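Praseck orange wrapping film: a review after one roll

I bought the Praseck film because I was fed up with brown tape and old newspaper, and because it came in orange (I'm easily swayed). It's the see-through sort, sold by Kultitz at 20 pounds a roll, and mine arrived in November. I've now got through 29 metres of it, so I reckon I've earned an opinion!

First off, the colour is lovely. Hold a wrapped bundle up to the window and it glows like a jar of marmalade. You can still make out dark shapes inside, handy when you've forgotten what you wrapped.
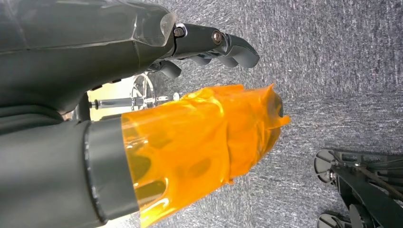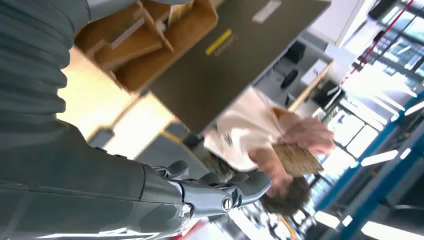 Jisora Makers' Club -- Reviews and Kit

It does crumple, mind. Go round an awkward shape more than once and you'll get wrinkles and bubbly patches, and I've never managed to smooth them out. On flat things it's much neater. I still use cardboard for anything with corners -- film on its own won't save a sharp edge from a knock.

The cutter on the box is rubbish. I gave up after 2 goes and went back to scissors. The Paredes film I had before tore far more cleanly, but it was thin and a horrid green.

Would I buy it again? Yes, though I'd wait for the 90 metre roll to come back into stock.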